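Subject: Re: [padier-dev] wrist stream: grasp proposals during fast moves
From: Laine Kairys
Date: 2022-09-30

Grigaitė wrote:
> Proposals jump between two objects while the arm is moving.
> I see it on Remoser with the default window of 16. Is this the
> segmenter or the tracker?

Segmenter. The tracker only passes on what it gets. I replayed the log with the tracker disabled and the jumps are still there.

Wrist frame from the approach over the wire rack:
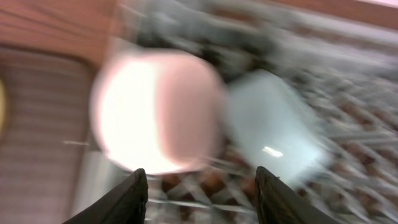
1. Blur. The streaks run diagonally, and the outlines of the pink object and the light-blue one are soft. The left half of the pink one is also close to white, so the mask tends to keep only the right half and the centroid shifts.

2. Rack. The lattice gives strong corners in frames with little motion and almost none in the rest. Don't use it for alignment during a move.

3. Fingers. The static finger mask is fine. Leave it alone.

Proposed patch: compute a sharpness score per frame, drop anything under 33, and hold the last accepted proposal for at most 16 frames. After that the planner gets "no target" and slows down. Jonness had a similar gate until July, but it ran after the segmenter and saved no time.

Exposure is a separate ticket. Please test the branch on your logs before I merge.

Laine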